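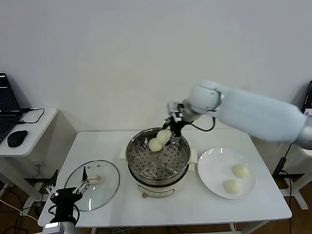
Chapter 7
From Task to Motion

7.1 Introduction

The previous chapters treated one arm at a time. You wrote a controller that could follow a path, and you wrote a perception node that could report the position of a known object. This chapter joins the two. We look at the software layer that takes a task such as "move the buns from the steamer to the plate" and turns it into a stream of commands for two arms that share one table.

The steamer task is used throughout Part Two. It looks easy, and each step of it is easy on its own. The trouble comes from how the steps depend on each other. A bun is soft, so its shape changes when the fingers close. The pot has a wall that the gripper must clear on the way in and again on the way out, the second time with something in its fingers. The lid is clear glass, and many depth sensors report bad values on glass or nothing at all. The arm that handles the lid has to stay clear of the arm that handles the food.

By the end of the chapter you should be able to:

- write a task as a set of states with entry and exit conditions
- explain the difference between a plan, a path and a trajectory
- choose an update rate for each layer of the software
- find the cause of a failed pick from a log file

Readers who skipped Chapter 5 should go back and read the part on coordinate frames, starting on page 223. We use the notation from there without repeating it.

7.2 Layers

Most manipulation software is built in layers that run at different speeds. The lowest layer is the joint controller. In the lab code for this book it runs at 200 cycles per second, and it must never wait for anything above it. If no new command arrives, it holds the last safe position.

Above the controller is the motion planner. Our examples use Climar, a planning library with a small interface that can be read in an afternoon. Given a start pose, a goal pose and a model of the table, Climar returns a path with no collisions, or an error code saying why it could not find one. In the lab setup a call is allowed 700 milliseconds. After that the call is canceled and the task layer decides what to do.

The top layer is the task layer. It knows that there is a pot and a plate, and it knows which bun comes next. It has no knowledge of joint angles. Students often want to pass joint angles up to this layer to fix a single bad case. Resist this. The fix will work until the table is moved, and then every state that relies on it will have to be found and changed. 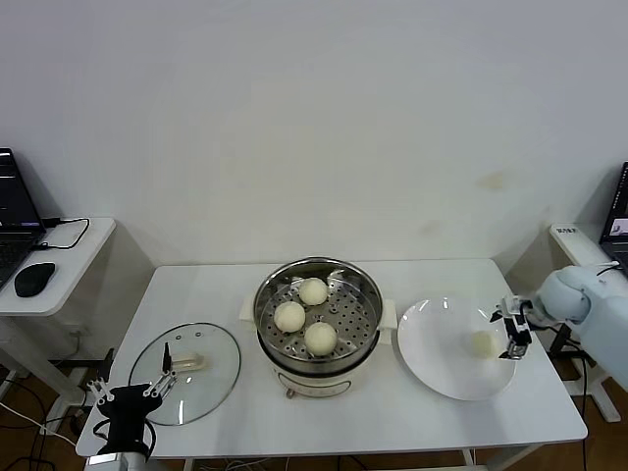 Each layer keeps its own record of the world, and these records can disagree. The task layer may list a bun as placed while the perception node still reports it between the fingers. Neither one is wrong by its own rules. The task layer marked the bun when it sent the open command, and the perception node reports the newest camera data it has processed. Section 7.5 gives a rule for settling such cases: a state changes only on a measured condition, never on a command having been sent.

7.3 A First State Machine

We start with one arm and one bun. The task needs five states:

LOCATE: ask perception for a bun inside the pot
APPROACH: move to a point above the bun, fingers open
GRASP: move down and close to the set width
TRANSFER: lift above the rim and move over the plate
RELEASE: lower, open, and back away

Write out the exit condition for each state before you write any code. For GRASP, "fingers closed" is a poor condition, as it is also true when the gripper has missed. A better one compares the measured finger width with the expected width of the bun and allows a margin for squeeze.

The second arm is added in Section 7.4, together with a lock on the space above the pot. Only the arm that holds the lock may enter that space. The Thakur exercises at the end of the chapter ask you to break this lock on purpose in simulation and to read the result in the Hivgate log viewer. The sample logs hold over an hour of runs, including several where GRASP exits too early.

Before going on, install Climar and run the single-arm demo supplied with the lab code. Keep the log it writes. You will need it for Exercise 1.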